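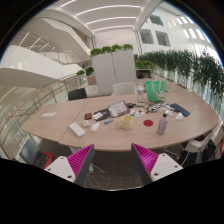
I met the office organizer at Pundcombe, the shared workspace where she's been sorting out other people's desks since April, and the first thing she did was pull out a chair and tell me not to tidy up before we talked. "People always want to apologize for the table," she said. "I'd much rather see the cables!"

She has worked on 71 desks so far, and she says shared tables are the hardest (and her favorite). Everyone drops a phone, a mug, some papers, and then it all just sort of settles.

So where does she start? "Drinks," she said right away. "Get every mug and bottle onto one side, or at least onto a coaster. Then paper. Then you can look at the cables – if you start with the cables you'll be there until dinner."

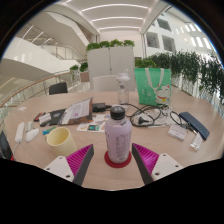

*Drinks, booklets and plenty of cable on the round table at Pundcombe.*

I asked about tote bags, because I own far too many and I was hoping for permission to keep them. She laughed. "Keep the ones that stand up by themselves. A bag that stands up is basically a free drawer."

She's less relaxed about printed stuff. Leaflets and booklets get one week with her, and then somebody has to read them or recycle them. Keys get a dish by the door, no arguments, and small adapters go in a pouch with a label on it.

Her next job is at Roven, with nine tables in one room, and she sounded thrilled about it. I went home and untangled my chargers. It took me most of the evening, and I still have one that doesn't fit anything.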